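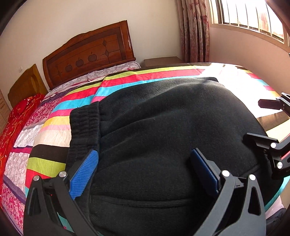 Laborbuch Grirkelance, Arbeitspaket Wahrnehmung und Greifphasen
Eintrag: Oktober, Samstag, Beginn 9:15 Uhr
Anwesend: B. Lougher, Unterzeichner. B. Scanlon ab 11 Uhr per Telefon zugeschaltet.

Gegenstand: Segmentierung der Greifphasen bei dunklen Textilien, Prüfung des Zeitversatzes zwischen Bildstrom und Fingerweite, Belichtungsproblem in Räumen mit Fenster im Bildfeld.

1. Ausgangslage

Der Bestand umfasst nach dem letzten Import 863 Episoden. Die Verarbeitungskette läuft unverändert: Entzerrung, Lageschätzung der Kamera, Schätzung der Fingerweite, Phasenzerlegung, Export in das Trainingsformat. Die Stufe Phasenzerlegung wurde am Vorabend auf Version 2 gehoben. Der Nachtlauf wurde ohne Absturz beendet, die Protokolle liegen im üblichen Verzeichnis.

Auffällig ist der Anteil der Episoden, bei denen die Phase »geschlossen« mehrfach beginnt und wieder abbricht, obwohl die Fingerweite monoton fällt. Lougher hat die betroffenen Episoden nach Kleidungsstück sortiert. Schwarze und dunkelblaue Stücke stehen fast geschlossen am oberen Ende der Liste. Helle Hemden und Handtücher sind unauffällig.

2. Vermutung

Die Phasenzerlegung verwendet seit Version 2 zwei Merkmale: die geschätzte Fingerweite und ein Kontaktmerkmal aus dem Bildbereich zwischen den Greifflächen. Das Kontaktmerkmal beruht auf der Verschiebung der Stoffstruktur relativ zu den Fingern. Bei schwarzem Strick mit feiner senkrechter Rippung bleibt im unteren, unbeleuchteten Teil zu wenig Struktur für eine stabile Zuordnung. Der Verfolger verliert die Punkte, das Merkmal fällt auf null, und die Zerlegung deutet dies als Lösen des Griffs.

Als Referenzfall dient die Schlafzimmerepisode mit dem schwarzen Strickstück auf der bunt gestreiften Steppdecke. Der linke Finger liegt mit der hellblauen Greiffläche am unteren Ende des gerippten Bunds an, von der anderen Seite drückt die dunklere Fläche in den Stoff. An der oberen Wölbung ist der Stoff durch das Fensterlicht leicht grau, in Greifernähe tiefschwarz. Beide Zustände kommen also in einem einzigen Bild vor. Für die Fehlersuche ist das günstig, da die Belichtung als Störgröße zwischen den beiden Bereichen konstant bleibt.

3. Versuch A: Kontaktmerkmal mit lokaler Kontrastanhebung

Vor der Punktsuche wurde im Fingerbereich eine lokale Kontrastanhebung eingefügt. Die Maske der Finger bleibt ausgenommen, damit die Rautenrändelung der Greifflächen nicht als Stoffstruktur gezählt wird. Im ersten Durchlauf war genau dies der Fall: Die Maske war um einige Pixel zu klein, und der Verfolger setzte sich bevorzugt auf der hellblauen Fläche fest. Das Merkmal war dadurch vorbildlich stabil und ohne jede Aussage. Maske erweitert, Lauf wiederholt.

Ergebnis des zweiten Durchlaufs: Am Bund bleiben die Punkte erhalten. Die dichtere, geraffte Struktur des Bunds ist offenbar deutlich besser geeignet als die glattere Maschenfläche daneben. Im tiefschwarzen Teil verstärkt die Anhebung vor allem das Rauschen. Die Zahl der Punkte steigt, ihre Lebensdauer sinkt.

Bewertung: brauchbar als Teilmaßnahme, allein nicht ausreichend.

4. Versuch B: Zeitversatz

Scanlon hatte in der Vorwoche darauf hingewiesen, dass die Fingerweite gegenüber dem Bild möglicherweise nachläuft. Geprüft wurde mit der Kreuzkorrelation zwischen der Fingerweite aus dem Protokoll und der Fingerweite aus der Bildauswertung, Letztere anhand der Schraubenköpfe an den Fingerrahmen. Die runden silbernen Köpfe sind für die Erkennung dankbar, sofern sie nicht überstrahlt sind.

Der Versatz beträgt 70 Millisekunden, das Protokoll läuft nach. Der Wert ist über die geprüften Episoden konstant. Damit scheidet eine Drift der Uhren als Ursache aus, zu suchen ist ein fester Puffer. Lougher hat ihn im Leser der Fingerweite gefunden: Der gleitende Mittelwert wird mit dem Zeitstempel des letzten Werts statt mit dem der Fenstermitte ausgegeben. Der Fehler besteht vermutlich seit der Übernahme des Moduls aus dem Vorgängerprojekt Bromavwood. Im dortigen Verzeichnis steht dieselbe Zeile.

Korrektur eingespielt, Testfall ergänzt. Der Testfall verwendet ein synthetisches Rechtecksignal und schlägt mit der alten Fassung fehl — dies wurde ausdrücklich geprüft.

Folge für den Bestand: Sämtliche Episoden sind ab der Stufe Fingerweite neu zu rechnen. Die Lageschätzung ist nicht betroffen.

5. Versuch C: Belichtung und Lageschätzung

In derselben Referenzepisode ist das Bettzeug oben rechts im Sonnenlicht fast weiß, und das vergitterte Fenster steht in der Ecke des Bildfelds. Die Lageschätzung hält sich dennoch. Die Durchsicht der Merkmalspunkte zeigt, weshalb: Ein großer Teil liegt auf der Steppdecke und auf dem Kopfteil mit seinen Einlegearbeiten. Die Streifen liefern allerdings vor allem Kanten und nur wenige echte Ecken. Entlang eines Streifens ist die Zuordnung mehrdeutig, und wo sich die Streifen mit der Oberfläche krümmen, ist ohnehin Vorsicht geboten, sobald an dem Stoff gezogen wird.

Hieraus ergibt sich ein Punkt, der bisher nicht behandelt wurde. Liegt das Kleidungsstück auf einer weichen Unterlage, so kann sich die Unterlage beim Greifen mitbewegen. Punkte auf der Decke in Greifernähe dürfen dann nicht als ortsfest gelten. Die Ausreißerbehandlung fängt einzelne Punkte ab; bei einer gemeinsamen Bewegung vieler Punkte wird sie überstimmt.

Vorschlag Lougher: Gewichtung der Merkmale nach Abstand zum Greifpunkt, mit weichem Übergang. Kopfteil, Wand und Möbel behalten volles Gewicht, die nahe Umgebung der Finger wird abgewertet, solange die Fingerweite fällt oder der Griff geschlossen ist.

Einwand Scanlon: Bei Nahaufnahmen über einem Bett bleibt mitunter außer Stoff kaum etwas im Bild. Eine starre Abwertung würde die Lageschätzung dort vollständig aushungern. Er schlägt eine Mindestzahl gewichteter Punkte vor, unterhalb derer die Abwertung ausgesetzt und die Episode mit einem Vermerk versehen wird. Der Einwand wird übernommen.

Die Umsetzung liegt auf einem eigenen Zweig. Parameter vorläufig von Hand gesetzt, die Werte stehen in der Konfigurationsdatei und nicht im Quelltext. Ich bitte darum, dies auch bei kurzfristigen Versuchen so beizubehalten.

6. Stichprobe

Aus der Liste der auffälligen Episoden wurden 40 gezogen und mit der Kombination aus A und B neu zerlegt, anschließend von Lougher und mir unabhängig voneinander durchgesehen. Die Mehrfachanfänge der Phase »geschlossen« sind in der überwiegenden Zahl verschwunden. Der größere Teil der Verbesserung geht auf die Korrektur des Zeitversatzes zurück. Das hatte ich nicht erwartet. Meine Vermutung aus Abschnitt 2 erklärt demnach nur einen Teil des Befunds: Das Kontaktmerkmal brach auch deshalb weg, weil es gegen eine verspätete Fingerweite gewichtet wurde.

Die verbliebenen Fälle betreffen Griffe mitten in die glatte Fläche dunkler Stücke, fernab von Bund, Naht oder Saum. Hier sollte das Kontaktmerkmal sich selbst als ungültig melden können. Derzeit gibt es keinen Unterschied zwischen »kein Kontakt« und »keine Messung«. Beides ist null. Das ist ein Fehler im Entwurf der Schnittstelle, für den ich verantwortlich zeichne. Künftig wird zusätzlich zum Wert eine Güte ausgegeben, und die Zerlegung stützt sich bei geringer Güte allein auf die Fingerweite.

Uneinigkeit bestand bei der Frage, wann ein Griff als geschlossen gilt. Lougher setzt den Beginn auf das erste Anliegen beider Flächen, ich auf das Ende der Schließbewegung. Bei dickem, weichem Strick liegen diese Zeitpunkte merklich auseinander. Die Annotationsanleitung schweigt dazu. Bis zur Klärung gilt Loughers Lesart, sie ist im Bild leichter zu prüfen.

7. Sonstiges

Die Visualisierung stellt die Randabdunkelung des Objektivs noch immer als gültigen Bildbereich dar. Die Maske existiert, sie wird vom Betrachter lediglich nicht geladen. Kein Einfluss auf die Ergebnisse, bei der Durchsicht jedoch störend.

Der Rechner am Standort Prusstead war von 13 Uhr bis kurz vor 15 Uhr nicht erreichbar. Der Neulauf wurde deshalb zunächst lokal begonnen und später übertragen. Zwischenergebnisse aus dem lokalen Lauf tragen den Zusatz »lokal« im Namen und sind nach Abschluss zu löschen.

Anfrage Zelenák zum Exportformat: Gewünscht wird die Fingerweite in Metern statt normiert. Ich habe zugesagt, beide Felder auszugeben — das normierte Feld bleibt aus Gründen der Kompatibilität bestehen.

8. Offene Punkte

Neurechnung des Gesamtbestands ab Stufe Fingerweite. Zuständig: Lougher. Start nach Zusammenführung der Korrektur aus Abschnitt 4.

Gütefeld für das Kontaktmerkmal einschließlich Anpassung der Zerlegung. Zuständig: Unterzeichner.

Abstandsgewichtung in der Lageschätzung: Vergleich mit und ohne Abwertung, getrennt nach weicher und fester Unterlage. Das Attribut »Unterlage« fehlt in den Metadaten und müsste nachgetragen werden. Scanlon prüft, ob sich dies aus den vorhandenen Aufgabenbeschreibungen ableiten lässt.

Annotationsanleitung, Abschnitt »Griffbeginn«: Formulierung abstimmen, Vorschlag durch Lougher.

Kontrastanhebung: Rechenzeit noch nicht gemessen. Bis dahin bleibt sie im Standardprofil abgeschaltet und wird nur im Profil für dunkle Textilien verwendet.

Nachtrag 17:40 Uhr: Neulauf auf Prusstead gestartet, erste Episoden ohne Fehlermeldung durchgelaufen. Der Testfall aus Abschnitt 4 ist in die automatische Prüfung aufgenommen.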